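Ticket 1105 – Pronel two-finger gripper, rope handling: grip width reported wrong after first close
Product: Pronel gripper kit, controller firmware 2.29
Opened by: Kobe Dijkstra, Castmont
Assigned to: Snædís Eyvindsson, Norner support
Status: open, waiting on customer

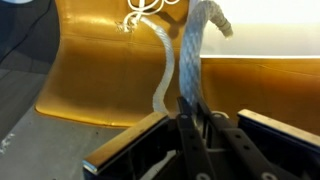 Customer is evaluating the kit for picking short lengths of rope out of a bin. Two rope types in the trial, a thin twisted one and a thicker braided one. With the braided rope the controller reports "object lost" while the rope is still between the fingers. The pick is then aborted and the arm goes back to start. Not seen with the twisted rope.

10/06/2021, Dijkstra
Error code on the pendant is 868. Force is at the factory setting. Width reading at the moment of the error is 0, which can't be right with braid in the fingers. Power cycle clears it until the next braided pick. Fingers are the stock ones, no pads fitted.

Eyvindsson
868 is raised when the width falls below the minimum set in the part profile. Please send the profile in use and the log from one failed pick. Also confirm whether the zero was set with the fingers fully closed.

Dijkstra
Profile and log attached. Zero was set during installation by Thorlacius, I don't have a record of how. The profile is the same one for both ropes.

Eyvindsson
Log shows the first close stopping at a normal width, then a slow drift down over the hold. Braid is soft and keeps compressing under constant force, so part of the drift is expected. The drop to 0 at the end is not. Looks like the zero offset is too high – the controller clips anything under it to 0.

Steps to try, in this order:
Remove all rope from the fingers and redo the zero at full close.
Make a separate profile for the braided rope with minimum width check off.
Lower the hold force one step and repeat the pick.
Save a log after each step, not just at the end.

Dijkstra
Zero redone. Width no longer drops to 0, but 868 still comes up with the old profile. Haven't made the second profile yet, the line is needed for other work. Will continue in July.

Eyvindsson
OK. Keeping this open. Do not update the firmware before the remaining steps are done, or the logs can't be compared.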